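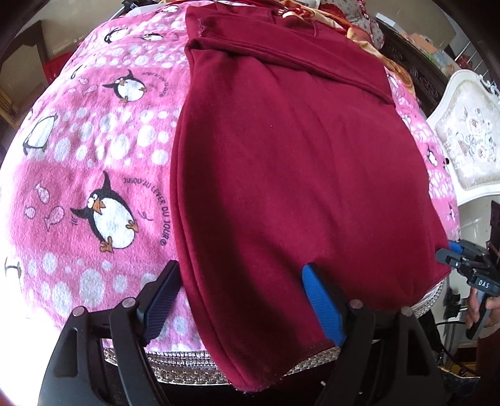
Para Malathi Unnithan, una tabla de catas que mezcla sidra seca y sidra de hielo en la misma escala de dulzor no sirve para comparar nada, y pidió en la revisión de abril que se separaran. Desde esa revisión hay dos columnas: dulzor_seca y dulzor_hielo. La columna antigua, dulzor, se conserva vacía para no romper los scripts que la leen.

Skasura: notas de cata de sidra
Versión publicada el 2 de octubre de 2025

Contenido

El archivo principal, catas.csv, recoge 200 fichas rellenadas a mano durante la feria de Skindness y pasadas después a limpio. Cada fila es una ficha de un catador sobre una sidra. Codificación UTF-8, separador punto y coma, coma decimal. En productores.csv están el nombre de la casa, la comarca y el tipo de prensa, cuando el productor quiso darlo.

Campos

id_ficha: número correlativo, sin huecos.
casa: clave del productor, enlaza con productores.csv.
acidez, tanino, cuerpo: enteros de uno a cinco.
dulzor_seca, dulzor_hielo: igual que los anteriores; solo se rellena uno de los dos.
servicio: botella, barril o escanciada.
nota: texto libre, tal como lo escribió el catador, faltas incluidas.

Los valores que no se pudieron leer llevan «NL». Un campo en blanco quiere decir que el catador no lo rellenó – no es lo mismo y conviene no juntarlos.
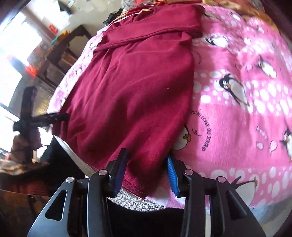 Foto: Samina Hayat

Cómo se recogieron

Las fichas se repartieron en la entrada, junto con la copa. Los vasos eran de 200 mililitros y se servían a menos de la mitad. Participaron cuatro casas, entre ellas Conby y Warrier, que trajeron también sidra del año anterior; esas botellas llevan la marca «ant» en el campo casa. No hubo cata a ciegas. Las etiquetas estaban a la vista y los productores atendían sus propios puestos, así que las puntuaciones deben leerse con esa reserva.

La transcripción la hizo Satish Mudaliar y la repasó Montserrat Manríquez. En las discrepancias se volvió al papel.

Problemas conocidos

Las fichas de la última hora son más cortas y casi todas dejan el tanino en blanco. En la sidra de barril de Warrier hay dos formas de escribir la clave (WAR y WRR); se unificarán en la próxima versión. Algunas notas mencionan la comida que se vendía en la feria, sobre todo el queso, y no siempre queda claro a qué se refiere el elogio.

Uso y licencia

CC BY 4.0. Se puede usar para docencia, para clasificación de texto o para lo que haga falta, citando Skasura y la versión. No se publican nombres de catadores. Las correcciones se envían a Kamala Alva, con el id_ficha en el asunto.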